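Le tiroir orange

Elle avait dit : avant midi. Vider la pièce du haut, tout ce qui est à moi dans un carton, le reste aux suivants. Et moi je restais debout près de la table blanche avec une boîte orange et rien à mettre dedans.

Fliline fermait. Enfin, fermait – déménageait à Ladadon, sans nous. Le courrier était arrivé en février, une page, des remerciements. On avait tous lu la même page. Depuis, les gens partaient par petits bouts. Une plante un soir. Un coussin. Puis le gars du fond, d'un coup, sans dire au revoir, il avait laissé sa veste trois semaines au crochet et puis la veste aussi avait disparu.

Moi j'avais traîné. J'ai toujours traîné. Ma mère disait que je sortirais d'une maison en feu en cherchant mes clés.

Donc ce matin-là, vite. Le tiroir d'abord.

Je l'ai tiré. J'étais sûr d'y trouver quelque chose. Quatre ans que j'y fourrais des bricoles, des tickets, des élastiques, la pièce percée que mon frère m'avait donnée à la gare de Poltthorpe. Surtout la pièce. Je m'étais répété toute la nuit : la pièce est dans le tiroir.
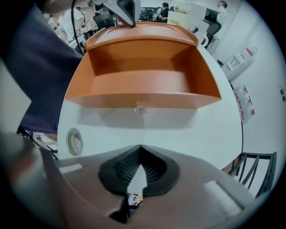
Le tiroir, ouvert. Rien dedans.

Vide. Propre même. Lisse, brillant, orange jusqu'au fond. J'ai passé le doigt le long du bord, là où c'est plus épais, comme si une pièce pouvait se cacher dans une courbe. J'ai refermé. J'ai rouvert. On fait ça, on croit que le tiroir va changer d'avis.

Quelqu'un avait dû passer avant moi. Ou bien c'était moi, un soir, fatigué, et j'avais oublié. Cette deuxième idée me plaisait moins.

– Tu cherches quoi ? elle a demandé.

– Rien.

– Alors dépêche toi.

Elle était près du meuble, elle triait. Elle ne me regardait pas. Elle avait sa voix des fins de mois, celle qui coupe les phrases avant le verbe. On avait été bien, tous les deux, au début. Des cafés trop longs. Une fois, la nuit, presque 2000 étiquettes à recoller pour la livraison Kong parce qu'un chiffre était faux, et on avait ri comme des idiots jusqu'au premier bus. Le chiffre c'était 56. Il fallait 65. Je m'en souviens mieux que de mon propre numéro de téléphone.

Le client n'avait rien remarqué, d'ailleurs. Ni la faute ni la correction.

J'ai ouvert la boîte. Deux compartiments. Je l'avais choisie à cause de ça, un côté pour ce qu'on garde, un côté pour ce qu'on donne. Une idée à moi, très claire la veille dans mon lit. Là, sous la lumière, avec la chaise poussée contre la table et le tas de mouchoirs blancs dans son panier, je ne savais plus quel côté était lequel.

Le plus profond pour ce qu'on garde ? Ou l'inverse. L'autre avait deux courbes marquées au fond, comme la trace de deux tasses, et je me suis mis à penser aux deux tasses. Lesquelles. À qui. Pourquoi côte à côte. Dix minutes perdues comme ça, le nez dans un carton.
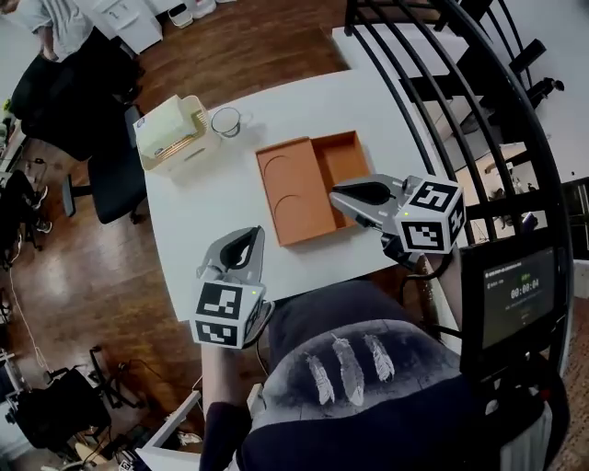 Les tasses

La tasse en verre, je la voulais. C'était idiot, elle n'était à personne. Arrivée un jour avec une autre, l'autre cassée, on avait gardé celle-là pour l'eau, pour les stylos, puis de nouveau pour l'eau après l'avoir lavée (pas assez).

Et puis la blanche. Celle avec la couronne bleue dessus, un rond de feuilles ou de fleurs, on n'a jamais su, on s'était disputés là-dessus un midi entier. Elle disait des feuilles. Je disais des fleurs. Maintenant je pense qu'elle avait raison mais je ne vais pas le lui écrire.

– Prends-la, la blanche, elle a dit.

– C'est la tienne.

– J'en ai 100 à la maison.

Faux. Elle en avait deux. J'étais allé chez elle une fois, pour une histoire de clés, et j'avais bu debout dans un verre à moutarde.

J'ai pris la tasse par l'anse. Je l'ai reposée. Dehors quelqu'un klaxonnait, la camionnette sûrement, garée n'importe comment. Il fallait descendre les cartons. Il fallait rendre le badge, signer le papier, éteindre. Il restait encore de l'eau par terre contre le mur, des bouteilles à bouchon rouge, qui allait boire tout ça.

– Et l'eau ?

– On laisse l'eau.

On laisse l'eau. Je ne sais pas pourquoi c'est cette phrase là qui m'est tombée dessus. J'ai dû m'appuyer au bord de la table. Il y a un trou dans le plateau, un rond gris pour passer les fils, j'ai fixé ça, le rond gris, et j'ai respiré. Quatre fois. Ça allait.

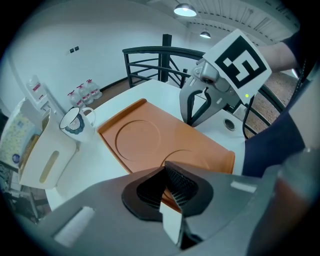
La tasse à la couronne, à côté de la boîte de mouchoirs.

Elle s'est approchée quand même. Elle a tiré un mouchoir, elle me l'a tendu sans rien dire, elle en a tiré un pour elle. On s'est mouchés. Très fort, elle surtout. La camionnette klaxonnait toujours.

– C'est des feuilles, j'ai dit.

– Quoi ?

– Sur la tasse.

Elle a regardé la tasse. Longtemps, pour quelqu'un de pressé. Puis elle a arraché une feuille de papier du bloc, elle a emballé la tasse dedans, mal, l'anse dépassait, et elle l'a calée dans le carton orange. Côté profond.

– Non, elle a dit. Tout compte fait c'est des fleurs.

J'ai pris la boîte sous le bras. Dans l'escalier ça cognait un peu à chaque marche, un petit bruit de rien du tout. J'ai pensé à la pièce percée. Deuxième étage, premier étage. Arrivé en bas j'ai mis la main dans ma poche pour chercher le badge, et je suis remonté le prendre, il était resté sur la chaise.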